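Pliltach 文具と研究の道具
トップ > ノート・記録用品 > Resby 研究ノート(学部生向け)

Resby 研究ノート
はじめて研究室に入る人のための、日付のない記録帳

更新:2026年6月1日

こんにちは、Pliltachのダリア・サミール(Dalia Samir)です。大学で学部生の研究参加をお手伝いする仕事を長くやっていて、その合間にこの小さなお店を開いています。合間といっても、発送の箱を組み立てている時間のほうが長い週もあるのですが……。

Resbyは、学部の一年生や二年生がはじめて先生の研究室に出入りするようになったときに使ってもらいたくて作ったノートです。院生さんや先生方がお使いの立派な実験ノートは、もういいものがたくさんありますよね。私も何冊も持っています。ただ、あれを入ったばかりの学生さんに渡すと、たいてい最初の二ページだけものすごく丁寧に書いて、そこで止まるんです。項目が多すぎて何を書いたらいいかわからない、まちがえたらいけない気がする、と相談に来る子がとても多くて、じゃあもう少し気楽に書けて、でもあとから見てちゃんと役に立つものを、と考え始めたのがきっかけでした。

最初の試作は、コピー用紙を二つ折りにしてホチキスで留めただけのものです。今でも机の引き出しに一冊入れてあって、たまに出してきては、ここの欄はいらなかったなあ、と眺めています。

どんなノートか

サイズはA5よりほんの少しだけ細い、幅147ミリ。白衣のポケットに入れたいという声と、あまり小さいと図が描けないという声の両方があって、何度か作り直してこの幅に落ち着きました。白衣のポケットはメーカーによってずいぶん違うので、全部に入りますとは言えません。手持ちの白衣がある方は、先に定規を当ててみてくださいね。

紙は1平方メートルあたり100グラム。ノートとしてはやや厚めです。万年筆で書く方は少ないと思うのですが、油性の細いペンでぐいっと書いても裏を気にせず使いたい、というのが私の希望でした。色は真っ白よりもすこし黄みのあるクリーム色です。蛍光灯の下で長く見ていると、この色のほうが目が楽に感じます(これは私の好みです)。

罫線は一ページに23行。左のページが罫線、右のページが方眼になっています。左に文章、右に図やグラフや貼りもの、という使い方を想定していますが、逆でも構いませんし、両方に落書きしても構いません。文系の学生さんで、右の方眼にずっとインタビューの席順を描いている人がいて、あれはいい使い方だなと思いました。

綴じは糸かがりで、製本はEl Khatibさんにお願いしています。家族でやっている製本所で、平らに開くノートにかけてはほんとうに頼りになるんです!ピペットを持ったまま、あるいは片手で資料をめくりながら書くことを考えると、手を離しても閉じてこないことはとても大事で、ここだけは譲れませんでした。おろしたては少し背が硬いので、最初に真ん中、それから前後のページを何回かに分けて、ゆっくり押さえて開いてあげてください。

表紙は布貼りの厚紙です。色は灰色、からし色、濃紺の三色。からし色がいちばん早くなくなります。

一ページの欄について

毎回書く欄は四つだけにしました。日付、今日やること、やったこと、次に聞くこと。これだけです。

いちばん大事にしているのは、最後の「次に聞くこと」です。研究室に入りたての学生さんは、わからないことがあっても、先輩が忙しそうだと飲みこんでしまいます。そのまま家に帰って忘れて、次の週にまた同じところで困る。私が面談で聞く話の半分くらいはこれかもしれません。だったらノートの中に、聞きそびれたことの置き場所を作ってしまおうと思いました。書いておけば、ミーティングのときにそのページを開いて読み上げるだけで済みます。「あの、ノートに書いてきたんですけど」という前置きは、思っているよりずっと言いやすいみたいです。

「やったこと」の欄は広めにとりました。うまくいかなかったことも、ぜひここに。溶液の濃度を一桁まちがえた、録音ボタンを押していなかった、図書館の複写を取り寄せたら別の巻だった、どれも立派な記録です。私も学生のころに録音で失敗していて、その日のノートには大きな字で「電池」とだけ書いてあります。それで十分思い出せるんですよね。

巻末のページ

うしろのほうに、普通のノートにはないページをいくつか入れました。

ひとつめは「人の地図」。研究室には先生がいて、技術職員さんがいて、博士課程の人、修士の人、隣の研究室なのになぜかいつもいる人がいます。最初の一か月は名前を覚えるだけで精いっぱいだと思うので、誰に何を聞けばいいかを書きこめるようにしました。機械の予約は誰、鍵は誰、文献の探し方は誰、という具合です。ここは人の名前が入りますから、ノートを人に見せるときはちょっとだけ気をつけて。

ふたつめは用語集。五十音の見出しも入れようかと迷って、結局入れませんでした。出会った順に書いていくほうが、自分がいつごろ何につまずいていたかが残って面白いんです。

三つめは、発表の準備用の見開き。学内の発表会やポスターのときに、誰に向けて話すか、ひとことで言うと何をしたか、聞かれたら困る質問は何か、を書いておきます。困る質問を書く欄は、試してくれた学生さんたちから最初すごく嫌がられました。でも発表のあとには、あの欄が残っていてよかったと言ってくれて、今も残っています。

四つめはお礼のページです。これは本当に小さなページで、お世話になった人と、何をしてもらったかを書くだけ。学期の終わりに推薦状をお願いしたり、謝辞を書いたりするときに、記憶だけに頼るとどうしても誰かが抜けてしまいます。私は学生さんが持ってきてくれたカードやお菓子の箱をなかなか捨てられない性分で、机の上がいつもたいへんなことになっているのですが、もらう側になってみると、短い一言がほんとうにうれしいものなんですよ。

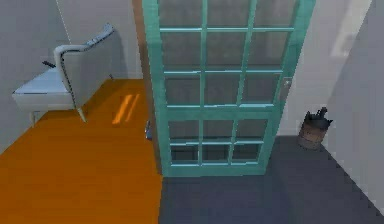
Drullix ペンバンド(別売り)

ノートと一緒に選ばれることが多いのが、Drullixという幅広のゴムバンドです。表紙にぐるっとかけると、ペンが二本させます。ノートにペンをはさんだまま鞄に入れて、背が割れてしまった……という話を何人もから聞いて、それなら、と取り扱いを始めました。

Resbyの幅に合わせてありますが、A5のノートならだいたい使えます。B5には短いです。無理に伸ばすとゴムの縫い目が傷むので、B5をお使いの方はご遠慮くださいね。色は黒だけ。以前は生成りもあったのですが、実験室で使うとあっという間に汚れるという感想をたくさんいただきまして、やめました。

太さのあるペンは一本のほうが安定します。片方にペン、もう片方に細い定規、という使い方をしている方もいらっしゃいます。

先生方、メンターのみなさんへ

学生さんに配るためにまとめて買ってくださる先生が増えてきました。ありがとうございます!私も同じ立場で働いているので、少しだけお願いというか、使っていただくときのコツのようなものを書かせてください。

まず、できれば最初のページは一緒に書いてあげてください。五分で済みます。日付を入れて、今日やることを一行。そこまで隣で見ていてもらえるだけで、次の週のページが埋まる割合がまるで違ってきます。割合といっても調べたわけではないので、私の実感ですけれど。

それから、点検はほどほどに。毎週ノートを集めて判子を押すやり方も試したことがあるのですが、学生さんが「見せるためのノート」を書くようになってしまって、失敗の記録が消えていきました。私は今、「次に聞くこと」の欄だけを一緒に見るようにしています。

研究公正の規定などで、記録の様式が決まっている研究室もありますよね。Resbyはページ番号は入っていますが、証人の署名欄はありません。正式な実験記録としてノートが必要な分野では、指定のものを使っていただいて、Resbyはその脇に置くメモとしてお使いください。個人情報や患者さんの情報を扱う研究も同じで、所属先の決まりが先です。ここは学生さんにも、最初に一言伝えておいてもらえるとうれしいです。

表紙の内側に、所属と連絡先、それからノートの持ち主が卒業したあとの扱いを書く欄があります。研究室に置いていくのか、持って帰るのか。卒業間際にもめることが意外とあるので、入った月に決めてしまうのがおすすめです。

使ってくださった方の声

お店に届いたメールやカードから、許可をいただいたものを短くしてのせています。

「右のページに電気泳動の写真を貼っています。のりで貼っても紙が波打ちにくいので助かっています」(生物系、三年)

「歴史の研究なので自分には関係ないと思っていたけれど、史料館で見た箱の番号を書くのにちょうどよかった。鉛筆しか持ちこめない場所でも書きやすいです」(人文系、四年)

「正直に言うと二か月ほど書かない時期がありました。日付が印刷されていないので、白いページが並ぶこともなく、普通に再開できました」(工学系、二年)

「もう少し薄いほうがいい。鞄が重い」(社会科学系、三年)

最後のご意見はほかの方からもいただいていて、薄い版を作れないかEl Khatibさんと相談しているところです。ページ数を半分にすると背の作りが変わって、あの開き具合が出にくくなるそうで、試作を見てから決めます。お待たせしてすみません。

よくあるお問い合わせ

いつから始めるのがいいですか、とよく聞かれます。四月から使い始める方が多いのですが、日付のないノートなので、いつからでもどうぞ。夏の研究プログラムに合わせて買っていく方もいます。

左利きでも使えますか、というご質問も多いです。平らに開くので、背の山に手が当たりにくいと言っていただいています。左のページが方眼、右のページが罫線の左利き版がほしいという声もあって、気持ちはとてもよくわかるのですが、今のところは一種類です。

名入れは承っていません。布の表紙なので、布用のペンで書くか、シールよりもタグを結ぶほうがきれいに残ります。

水にぬれた場合ですが、表紙の布は水をはじきません。実験台で使うときは、流しから離して置いてくださいね。ぬれてしまったら、乾いた紙をページのあいだにはさんで、重しをのせて日陰で乾かします。ドライヤーは表紙が反るのでやめておいたほうがいいです(私はやりました)。

電子版はないのか、というご質問。ありません。ただ、書き終わったページをスマートフォンで写しておくのは賛成です。罫線を薄めの灰色にしてあるので、写したときに字のほうがはっきり出ます。

ご注文と送料

国内の送料は一回のご注文につき400円です。ノート一冊でも、何冊かまとめてでも同じです。Drullixだけのご注文も同じ金額になってしまうので、できればノートと一緒にどうぞ。

大学の公費でのお支払いにも対応しています。見積書、納品書、請求書の三点をおつけしますので、ご注文のときに宛名の書き方を教えてください。学部名まで入れるのか、先生のお名前を入れるのか、日付は空欄がいいのか、大学によって本当にさまざまで、あとからの直しがいちばん時間をとります。私自身が事務に書類を出して戻される側なので、ここは念入りに確認いたします。

教室や研究プログラム単位でたくさんお入り用のときは、カートに入れる前にお問い合わせフォームからご連絡ください。製本が手作業中心なので、色によってはお時間をいただきます。色の混ざった詰め合わせでよければ早くお出しできることが多いです。

届いたノートに、ページの抜けや糸のほつれなどがありましたら、交換いたします。お名前を書きこむ前に、ぱらぱらとひととおりめくってみてください。表紙の布の織りむらや、色の濃い薄いは一冊ずつ違うものなので、交換の対象からは外させていただいています。

仕様

品名 Resby 研究ノート
幅 147ミリ
紙 クリーム色、1平方メートルあたり100グラム
罫線 左ページ横罫23行、右ページ方眼
製本 糸かがり、El Khatib
表紙 布貼り厚紙(灰色、からし色、濃紺)
巻末 人の地図、用語集、発表準備、お礼のページ
別売り Drullix ペンバンド(黒)

からし色は次の入荷待ちです。入荷のお知らせをご希望の方は、お問い合わせフォームの件名に「からし色」と書いて送ってください。

ダリア・サミール
Pliltach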